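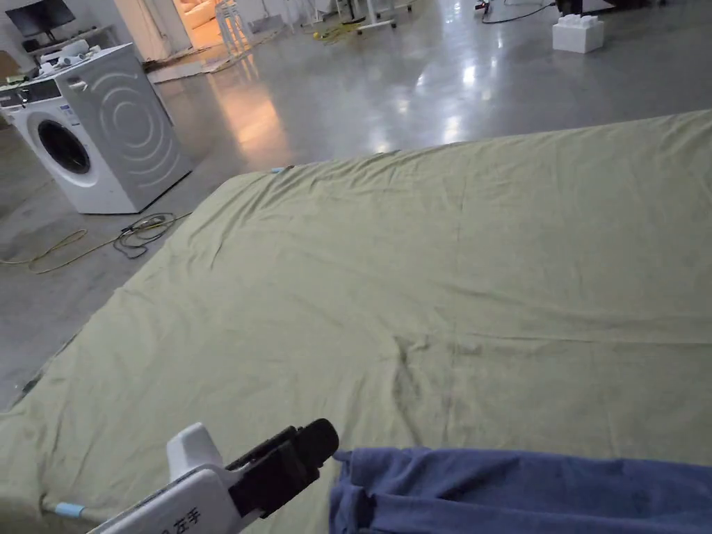
A big green sheet laid out flat, creases and all.

Subject: Re: [Gaber Menders] Sides to middle -- is it worth doing?

On Friday, July 4, 2025, Ginette Texier wrote:

> Hello all,
> I have inherited a pile of double sheets from my aunt. They are
> lovely at the edges and as thin as tissue down the middle. One went
> under my foot last week, a tear as long as my arm. My mother used to
> turn hers sides to middle but I was too young to pay attention and
> all I remember is that the seam was horrible to lie on.
> Is it worth the bother? Do I cut first or sew first? And can I do it
> on the Travo, which only does straight stitch and a rather grumpy
> zigzag?
> Ginette

Ginette, yes, yes, do it! I have been waiting for somebody to ask this ever since I joined the list.

Your Travo will be fine. Straight stitch is all you need for the main seam, and my first pair were done on a hand-crank Drakier with no zigzag at all.

Sew first or cut first: I sew first. Fold the sheet lengthways, right sides out, so the two selvedges come together, and pin them every hand's width or so. Then lap one selvedge over the other by the width of a pencil and run two lines of stitching, one near each edge. You now have a great big tube, which feels completely mad the first time. Slide it on to the biggest flat surface you own (I use the spare bed with the covers off, my knees won't do the floor any more) and cut straight down the worn part, opposite your new seam. Open it out and the good cloth is in the middle. Trim off whatever is too far gone, turn a narrow hem down each raw side, and off you go to bed.

About that horrible seam. I think your mother was probably doing a run and fell, the way it was taught at school, and on heavy cotton that does make a ridge. The lapped selvedge is so much flatter! Selvedges don't fray so there is nothing to tuck under. If yours have gone wavy or tight, snip into them every few inches before pinning and press hard. A few of my oldest sheets have selvedges like piano wire and those I cut off altogether, and then there's no way round it, you have to fell the seam. Those go on the guest bed, sorry guests.

Before you start, hold each one up to the window. If you can see daylight through only the middle third, it is a good candidate. If it's thin most of the way to the edge you will spend an evening making a narrow sheet that splits by Christmas, and you'd do better with pillowcases. I get two out of a bad double, sometimes with enough left for a tea towel. Your torn one may still be all right as long as the tear sits in the part you'd cut away anyway.

Thread: plain cotton, 50 weight, nothing fancy. I did try a polyester one from Dutent (the 803, the off-white) and it was lovely to sew with, but on old soft cloth the thread is stronger than the sheet and mine pulled little holes along the stitching line after a few months. Size 70 needle, and a new one please -- a blunt needle on worn cotton is a misery.

You will lose some width, of course. On a double I end up a good bit narrower, so I no longer tuck in at both sides, I just let it hang on the wall side. A turned double also makes a very generous single, if you have a single bed to put it on.

I must say I love doing this. There's something about those long, long seams with the radio on. I did three in June when it was too hot to garden and was quite cross when I ran out of sheets!

Does anyone else still have the old trick for marking the cutting line? My neighbour pulls a thread and swears by it. I can never get past the first foot before it snaps, so I fold and press and follow the crease, but I'd love to learn to do it properly.

Ginette, do tell us how the first one goes, and which way round you put the hems. I put mine facing down and my sister thinks I'm wrong.

Happy stitching,
Pat

--
Gaber Menders list. Please trim your quotes when replying.
Digest readers: change the subject line before you post.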